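Looking After the Hose Cell, Part Two

I promised in September that I would write up how we look after the hose cell, and then I got busy looking after it, so thank you for your patience (and for the emails, which were very kind).

For anyone new, the cell has two arms hung on one beam and facing each other across a shared work surface. One arm holds the end fitting of a flexible hose, the other brings the mating piece to it, and between them they do a job I used to do at a bench with sore thumbs. We have named the pair Histix and Grirner, which started as labels on a spreadsheet and stuck. The whole thing came to us from the old shop in Čierny, where I learned most of what I know, and I have grown fonder of it than a grown person should be of a machine.

The part that takes the most care is the meeting point. Each arm has its own idea of where the middle of the table is, and over a long stretch of work those two ideas wander apart. You won't notice it with a big, forgiving part. With a threaded fitting you will, and the first sign is usually the hose turning a little in the fingers when the other side pushes. So before anything else I run both arms in slowly until the tips come together, and I look at it from the side with my chin practically on the rail.

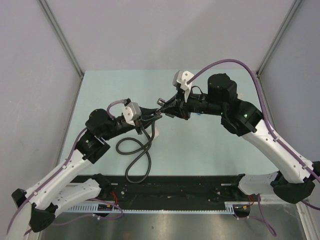 Abbas Ranjbar wrote in after part one to say that he does it the other way around: he lets the hose hang for a minute before he checks anything, and only then brings the second arm in, as the weight of a long loop will pull the fitting off true by a hair and you might as well measure it with the pull already there. I tried it his way for a week and I have to say he's right. My offsets came out steadier, and I stopped chasing a tilt that was only the hose settling. Thank you, Abbas!

Next come the fingers. They get scratched along the edges, and that by itself doesn't worry me. What I care about is the inside faces. I wipe them with a dry cloth, run a fingernail down each one, and if my nail catches on something I take the finger off and look at it under the lamp. The last set went 1588 cycles before I swapped them, and the set before that only 466, but that was my own fault - I had the grip force turned up too high and was too stubborn to turn it down.

Then the cables. Go along each arm with your hand (power off, please) and feel every tie. A cable wants enough slack at the wrist to make a nice big arch, and it should never pull tight at the far end of the reach. Ekkachai Kaewsai taught me to move the arm by hand to its most awkward pose and leave it there while I drink my coffee, then come back and see what looks strained. It sounds like an excuse for coffee, and I'm sure it partly is, but I've caught two bad ties that way.

Last of all I go in with the wrist camera and check how the fitting sits. I want the mouth facing up and clear of the fingers, with the threads in plain view.
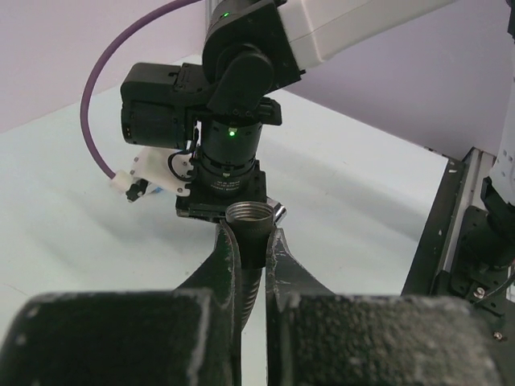 The fitting in the fingers, threads up, with the other arm behind it.

If the fitting leans, I let go, pick it up again and look once more before I touch any settings. Nine times in ten the second pick is fine. When it isn't, I redo the tip check from the start, which takes me to the bottom of a mug and no longer.

I still owe you the part about the notebook, where I've got 196 entries in handwriting that gets worse as you go. I'll type up the useful ones when my eyes have had a rest.

Recent posts
Looking After the Hose Cell, Part One
A Kind Word for the Flaltia Torque Driver
Sorting the Spare Screws at Last
What I Keep in the Drawer Under the Controller
Moving Day from Čierny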